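Mesthorpe Guest Rooms Linen Trial
Second progress report to the Foulkes Fund
Prepared by Elin Mathias
Thursday, June 29, 2023

Where we are

The trial has now run for eight months. The grant paid for a switch from our old full-service laundry contract to Brisa, a cold-wash service that promised lower bills, less gas and bedding that would last longer. I was asked to report on all three. The first is partly true, the second I can't check, and the third is too early to call, whatever the brochure says.

Costs

Our laundry bill is down by 8 percent against the same months a year before. Brisa's own dashboard says 24 percent. The gap comes from what gets left out: their figure skips the delivery charge and counts rewashes as new loads. I have asked twice for a corrected version and been sent the same chart in a different color.

We also had fewer bookings in the spring, so some of the drop would have come anyway. I would not put the 8 percent in any public statement until we have a full year behind it. 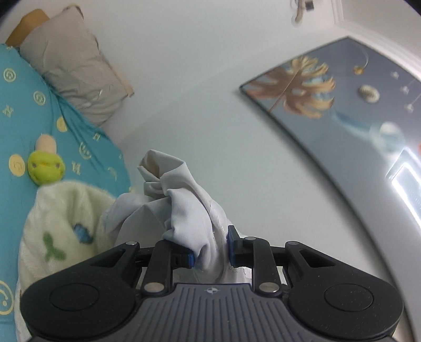

Staff hours haven't moved much. The plan assumed that housekeeping would save time on sorting, but Brisa wants whites, colors and fleece bagged apart, and someone has to do that before the van comes. Heledd Edwards kept a time sheet through the winter and found the sorting now takes a little longer than it did. She has agreed to keep it going to the end of the trial.

Guest comments

We put out a short card asking guests about the bedding. Of the cards that came back, 79 percent rated it good or very good. That sounds fine until you notice we never asked the question under the old contract, so there is nothing to set it against. People on vacation also tend to be kind on cards. The complaints were mostly about smell - "like a cupboard" came up more than once - and about pillowcases that arrived creased.

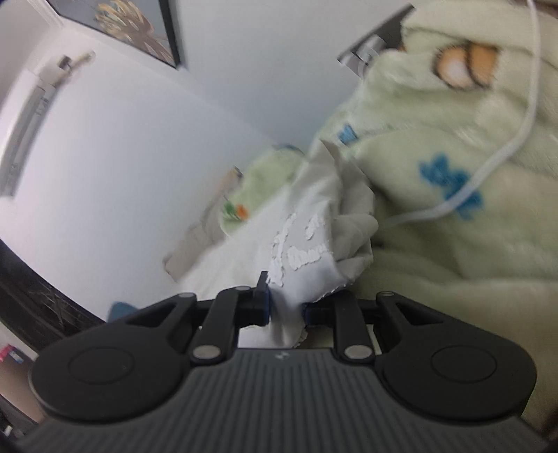 Wear and replacement

Some 100 items were tagged with Stareo labels at the start so that we could follow them through the wash. Many of the labels have come off. The supplier blames our dryers, Brisa blames the glue, and in the meantime we can't say how long a sheet lasts. I have stopped paying for new labels. Heledd is marking a smaller batch by hand with laundry pen, and I trust that more.

Spending

We are within budget on everything except labels, where we are over. I'd like to cover this from the training line, which we have barely touched. Brisa's training turned out to be one video.

What we need from the Fund

A decision on the label money, please, and an answer on whether the final report can move to October. The current deadline falls before our busy season is over, and a report without those weeks in it would tell you very little. I would also ask that the Fund hold off recommending Brisa to other sites until then. The service may yet prove worth having, but I haven't seen enough to say so.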